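How to prepare the people when a robot comes to your break kitchen

By Bijan Mirzaei
2024-09-17
Print this page | E-mail this page

At our office in Jaravport we started in January to let a humanoid robot do part of the kitchen work. We call it Miranda. Before this, the kitchen work belonged to four colleagues who took turns, and I was one of them. I write down the steps we used, so that another workplace can repeat them with less trouble.

Step 1. Write the list of tasks together with the persons who do them now. Our list had nine tasks. We gave three to the robot and kept the others. The person who does a task knows the small details - for example, how a cloth must be folded so it does not fall in the sink.

Step 2. Decide who can stop the machine. With us, everyone who stands near it can stop it and does not need to ask.

Step 3. Keep the work area the same each day. If you move the fruit bowl, tell the person on shift. Mark places on the carpet with tape and explain to all people what the marks mean.

Step 4. Practice at the sink first, with one person watching.
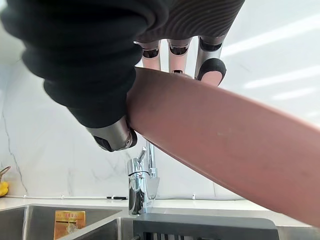
Work at the kitchen sink.

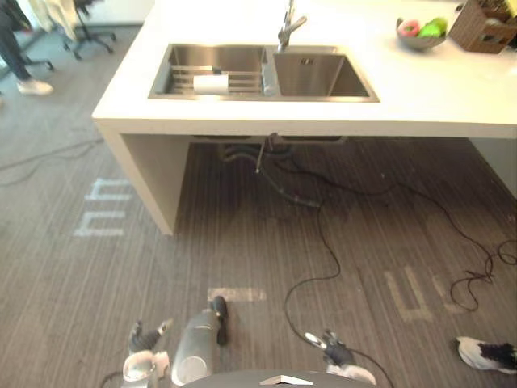
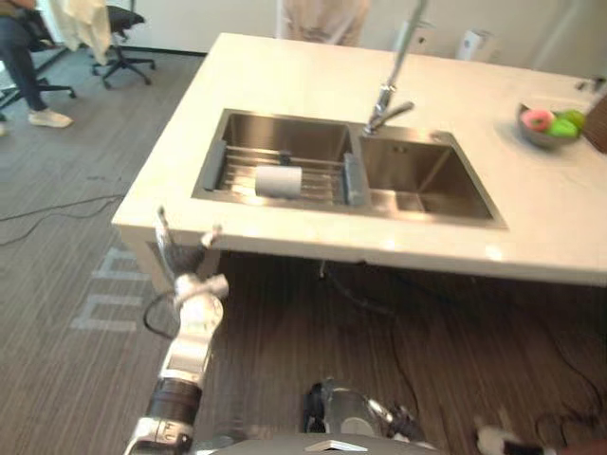
Will somebody lose working hours because of the robot?

In our office the hours stayed the same, but the content changed. The time from the three tasks went to ordering supplies and to watching the robot, and this second part must be written in the job description. If it is not written, people do it for free and become angry, with good reason.

Step 5. Keep a notebook next to the kitchen. Each person writes what went wrong and what they did by hand. We read it together before we change any task.

Step 6. After the first period, ask each person alone if they want to continue. One colleague of ours preferred to return to the mail room at Jernska, our sister company, and this was arranged without discussion.

Please do not skip step 1, also when your manager is in a hurry.

Print this page | E-mail this page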